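Potano Tea Table Build Guide
Section 6: Teaching the lid and pour moves

By now your arm is bolted down, homed and talking to Emport, so this is where the fun starts! Set aside an evening for it. Sobia Ansari and I did our first one at the shared workshop in May and we were both grinning like kids by the end of it.

You will need:
Your teapot, two cups and a saucer for each
The bench file you saved in Section 5
Cold water (later, not yet)

1. Clear the table of tools and anything else the arm could catch on.

2. Open the bench file in Emport and set the speed cap to 100 mm per second. The default is 2,000, and that is way too quick for anything made of clay.

3. Put the teapot on its saucer within easy reach of the gripper. Keep the spout pointing away from the arm's base and leave the handle side open.

4. Set the cups out on the spout side, one farther back than the other. Leave a gap wide enough for your hand between each pair of saucers - you'll be glad of it when you start nudging things.

5. Switch to hand-guide mode and bring the gripper down over the pot, slowly, until the fingers are just above the lid. Save this point as LID_HIGH.

6. Lower in 1 mm steps until you reach the lid. Save as LID_TOUCH.

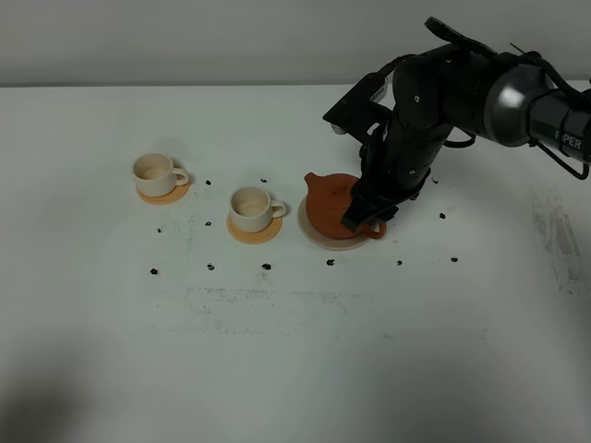 Fig. 6-2. Arm over the teapot, with both cups set out on their saucers.

7. Raise the arm straight up 120 mm and save as CLEAR. Every move between the pot and the cups should pass through this point.

8. Play back CLEAR, LID_HIGH, LID_TOUCH, CLEAR with your hand on the stop button. Run it a few times. It's really satisfying to watch!

CAUTION: Keep the pot empty until Section 8. A knocked pot is annoying, and a knocked pot full of water near the cables is a lot worse.

CAUTION: Never put your fingers between the gripper and the lid while playback is running, even at low speed.

Note: If the pot slides on its saucer, your LID_TOUCH is too low. Raise it 1 mm and save again. Adeel Lodhi fought with this for a whole afternoon before he checked the height.

Note: Cable loops need slack at both ends of the travel. Move the arm through its full sweep by hand and watch them before you raise the speed.

9. Save the file under a new name and back it up. We lost 71 saved points once by skipping this step.

Next: Section 7, Teaching the handle grip.

Last revised 7/12/21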